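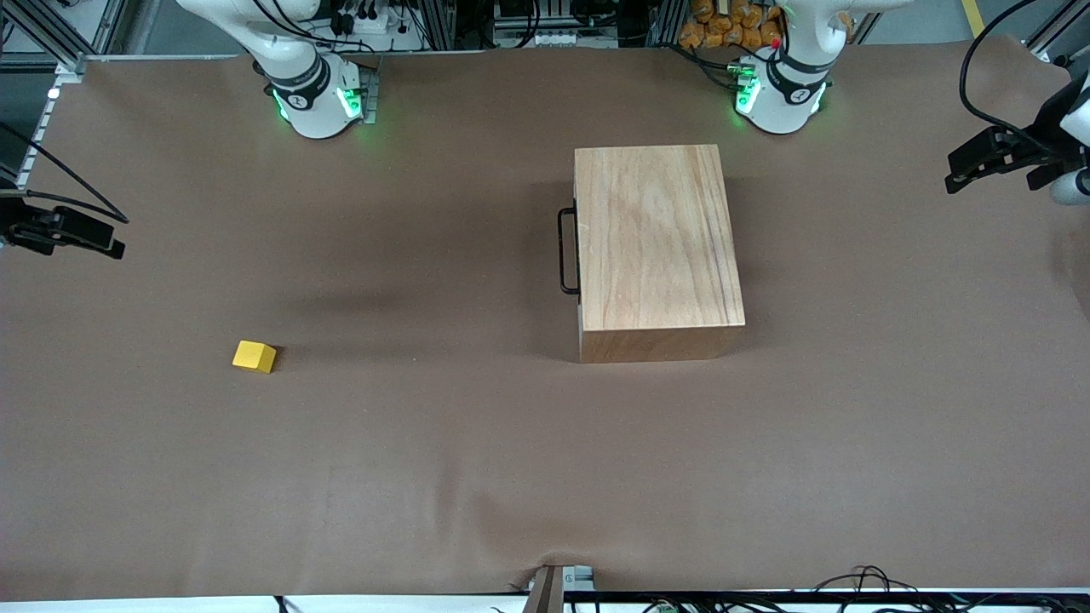
The Paper Comes Back

The mill at Staria ran its first full shift of brown kraft paper in February, after nine years of standing idle. It employs 56 people, most of them from the valley, and sells nearly everything it makes within 100 miles of the gate.

Brown paper was once a dull trade. Butchers bought it, and so did hardware stores and dressmakers who needed something cheap to cut patterns from. Then plastic film took the counter business and the big mills took the rest. Staria's last owner closed the older of its two machines, then the other, and left the buildings to the pigeons.

Bernardo Bragança bought the site with a loan from a regional bank and money from Demirtaş, a packaging wholesaler that had grown tired of waiting on overseas shipments. He had spent 30 years repairing paper machines for other people.

"The machine was fine," he says. "The felts were rotten and the wiring was bad. The rolls were fine."

Kraft gets its color from pulp that has not been bleached, and its strength from long softwood fibers. Staria mixes new pulp with old boxes collected from stores in Trestov, the nearest large town. Too much recycled fiber and the sheet tears at the fold. Bragança keeps the mix close to even and changes it when the boxes come in damp or full of tape.

Most of the output goes to shippers as void fill and wrapping. A smaller share is sold in wide rolls for covering tables and floors, and that side has grown faster than he planned. Schools order it, and so do painters. A restaurant in Sakosham puts down a fresh sheet for every party and lets the children draw on it.

Energy is the main worry. Drying the sheet takes more gas than every other step put together, and the mill's fixed price ends next winter. Bragança has asked for quotes on a wood-fired boiler. The first one was more than he paid for the mill.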